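Skellanico » Shop » Computer Repair » Thermal Paste and Cleaning » Triner TP-5 Thermal Paste

Triner TP-5 Thermal Paste, 5 g syringe
Thermal paste for desktop and laptop processors

Availability: in stock
Delivery: 48 hours from our warehouse
Packing unit: 1 syringe, 1 spatula, 2 cleaning wipes
Order as: single / box of 15

Description

Triner TP-5 is a grey paste without metal, made for the contact between a processor and its cooler. It has a medium thickness, so it can be applied from the syringe without strong pressure, and it stays where you put it while you place the cooler. The paste does not conduct electricity. If a small quantity goes over the side of the processor, it can be removed with the wipe from the package, and there is no need to become nervous.

We have sold this paste in our shop since the first year and we use it also on our own repair bench. Before, we were using the Renaud paste in the white jar, which was good in quality but became dry in the jar when it was opened many times. With the syringe this problem is smaller. The cap closes with a screw and not only with pressure, and a syringe which is half used can wait in the drawer until the next repair.

The 5 gram size is enough for several desktop processors of normal size. For somebody who builds one computer and then does not open it for years, it is more than necessary, but the smaller syringe is no longer made by Triner and we do not expect it again.

Technical data

Content: 5 g
Color: grey
Base: silicone, with ceramic filler
Electrically conductive: no
Curing time: none, the computer can be used directly
Storage: closed, upright, at room temperature
Shelf life: see the print on the syringe
Article number: TR-1548

How to apply

Switch off the computer, take out the power cable and let the cooler become cold. A cooler which is stuck to the processor should not be pulled straight up. Turn it a little to the left and to the right until it becomes free. On some older sockets the processor can come out together with the cooler and the pins will be bent, and this is the most frequent damage that we see in the repairs.

Remove the old paste with the first wipe. The second wipe is for the bottom of the cooler. Wait one minute until both surfaces are dry.

Put one drop in the middle of the processor, of the size of a small pea. For large processors a cross is better than a drop. The spatula is included for those who prefer to spread the paste in a thin layer, and for laptop chips without a metal cover we recommend this way, so that the complete chip is covered.

Put the cooler straight down and tighten the screws in a cross order, each one only a few turns at a time. If you have to lift the cooler again after it has touched the paste, clean everything and begin new.

Not suitable for

Graphics memory that is cooled with thermal pads. The distance there is too large for a paste, and you need a pad with the correct thickness. Please write to us with the model of your card if you are not sure.

The paste is also not a glue. Small heat sinks without screws or clips will fall down after some time. For these please see the Nandgate adhesive tape in the same category.

When should the paste be changed?

We receive this question very often. There is no fixed date. When the temperatures become higher than they were before, and the dust is already removed, and the fan turns normally, then it is time to look under the cooler. In a computer which is used in an office we find that the paste often stays good for many years. In laptops, and in computers near a kitchen or a workshop, it is earlier.

Always clean the dust first. In many cases the customer has ordered the paste and later wrote to us that the cleaning alone was already sufficient.
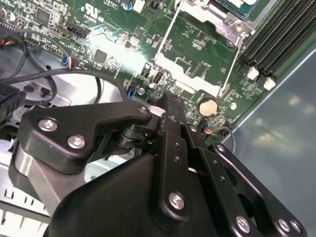

If you order for a school or a repair workshop, please take the box of 15. The price for each syringe is lower, and the box has a paper label where you can write the date of opening. For quantities from 1,000 pieces we make an offer by e-mail, and the delivery time is then longer than what is written at the top of this page. Wipes can be ordered separately, also with the box.

Customer opinions

"Easy to press out, easy to clean. The spatula is a bit soft for me, I use an old plastic card. My processor is now cooler under load than with the paste that came on the cooler." Jamie Inskip

"Ordered in December for two laptops and it was enough for both, with a rest for the next one. The cap is good. I would like to have three wipes and not two." Areti Katsaros

Answer from the shop: Thank you for the remark. We have asked the manufacturer about the third wipe. At the moment the package stays as it is.

Safety

Keep away from children. Do not bring the paste into the eyes. After the work wash your hands with soap and water. Used wipes go in the normal household waste. Stains on clothes are difficult to remove, so please wear something old.

Returns

Closed syringes can be sent back. Opened syringes we can take back only when there is a fault, for example when the paste has separated and oil comes out first. In this case please send us a short message with the number which is printed on the side of the syringe.

Customers also bought

Nandgate adhesive tape for heat sinks
Renaud cleaning liquid, bottle with brush
Triner thermal pads, set of different thickness
Skellanico screwdriver set for laptops

Page updated: 11/10/2022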